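Search this site
Enter keywords Go

Call for makers: textile and paper show at Millgate, January

Sep 7, 2024
By Rianne Verbruggen

Dear all, quick one as I'm between meetings. We have the long gallery at Millgate in January. Working title "Folded". Want 12 makers, have 4 so far (Jasper Dijkstra, Hala Belhaj and two from the print room). So 8 places left.

Who can apply

Anyone working in cloth, felt, paper, stitch, book forms. Members and non-members. Students fine. You dont need to have shown before.

What we're after

Work that has been folded, creased, pleated or wrapped at some point. Read that as loosely as you like. New work preferred but old pieces OK if not shown at Millgate already. Last time a few people sent whatever was in the studio and the room looked like a jumble sale, so please do look at the theme.

Up to 5 pieces each. Wall or plinth. Nothing hung from the ceiling, the beams are listed. Glass only if you bring it yourself and take it away yourself.

What you get

No fee to take part. No commission on sales either. We print the labels and a small folded leaflet (Nouhaila Ait Ali is doing the design, be nice to her about deadlines). Travel is on you I'm afraid. One evening talk, paid, for whoever wants it, ask Ehab Saber.

What we need from you

- name, town, phone number
- a few lines on what you'd make, half a page at most
- photos of recent work, small files please, my inbox fell over last year
- sizes, even if guesed
- whether you can do a shift on the door
- whether you can help hang 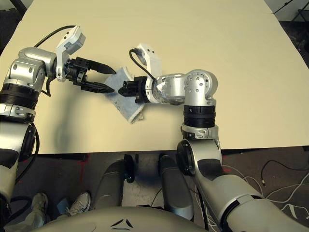 - anything awkward about the work: heavy, fragile, needs a socket

Send it to Ehab at the Millgate office or drop it in on paper, side door, ring twice. Hala and I will choose together and write to everyone, yes or no. Questions about the room itself (floor plan, lights, lift) to Jasper.

Please pass this on.

Rianne

Recent items
Statex print room: new opening hours
Zaki reading group moves upstairs
Lost property from the summer show
Notes from the members' meeting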